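Rallamex

Rallamex is a bench-mounted robot arm kit sold by Thygesen, a maker of small automation equipment for offices, workshops and teaching rooms. It is meant for people who would like a robot to handle light, everyday objects without having to bolt anything into a floor or give up a whole room to it. The kit is sold in two forms, a single-arm set and a paired set, and both come with the same control software, which is called Flakgate. Among its owners the name is often shortened to "the Ralla," though the company has never used that form in its own literature.

Background

Thygesen began as a repair business for packaging machinery in the town of Nultow, and for a good many years it had no products of its own at all. The first Rallamex grew out of a test rig that the repair staff had put together for checking secondhand motors, and visitors to the shop kept asking whether they could buy one. A small run was built, mostly by hand, and it sold out to local schools and a few curious hobbyists well before the company had got around to printing a manual (early owners were sent a stapled set of notes instead, and these are now fondly collected).

The second version replaced the folded sheet-metal base with a cast one and moved the power supply out of the arm and into a separate box, which made the whole thing a good deal quieter. The third and current version kept the cast base and added the quick-change wrist. Parts from the second and third versions can be mixed freely, a point that long-time owners tend to bring up with real affection.

Design

Each arm has a reach of 70 centimeters and is driven by sealed motors at the joints, with the cables running inside the links so that they do not snag on the work. The standard gripper has two fingers with soft replaceable pads. A suction tool and a wider set of fingers are sold separately, and either can be fitted in less than a minute once the owner has had a little practice with the locking ring.

The base does not need drilled holes. It sits on a mounting plate that is held to the table by ordinary hand clamps, and the manual spends several patient pages on choosing a tabletop that will not flex. Thick tops are best, and tops with a beveled underside are to be avoided. The power box can stand on the floor or hang from a bracket, and it carries the main switch - a large one, easy to find without looking.

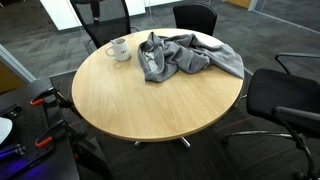
Flakgate is the part of the kit that most buyers end up spending their time with, and it is a friendlier program than its rather stern name suggests. Tasks are taught by guiding the arm through them by hand, after which the program offers to smooth out the path and asks the user to name each object. The lesson book that comes with it starts with rigid things such as blocks and boxes and only later moves on to the kind of mixture found on most office tables, where a white mug with something slim leaning in it might share the wood with a crumpled gray garment. Cloth is treated in a chapter of its own, and new owners are gently warned that folds and loops of fabric can take many more rounds of teaching than anything with a handle. Finished tasks can be saved to a file and shared with other owners, and a library of these is kept on the company's site.

Versions and supply

The single-arm set includes one arm, a mounting plate, a power box, the standard gripper and a license for Flakgate. The paired set adds a second arm and plate, along with a linking cable that lets the two arms share one timetable of movements. Both sets are shipped partly assembled from Nultow. Thygesen also offers a setup visit, in which a technician spends a morning or an afternoon with the buyer, and a yearly checkup that covers belts, pads and calibration.

The warranty runs for 2000 hours of powered use, counted by a meter in the power box. Replacement finger pads are sold in small packs and are the part most often reordered.

Reception

Owners have generally been kind to the Rallamex. Teachers in particular like the quiet running and the plain language of the manual, and workshop users speak well of the cast base. Complaints have mostly been about the locking ring, which is stiff when new, and about the price of the wider fingers. Some reviewers also felt that the cloth chapter deserved more worked lessons, and Thygesen added a further set of these to the online library in July. Support for the first version has ended, although the Nultow shop still repairs those arms when parts can be found.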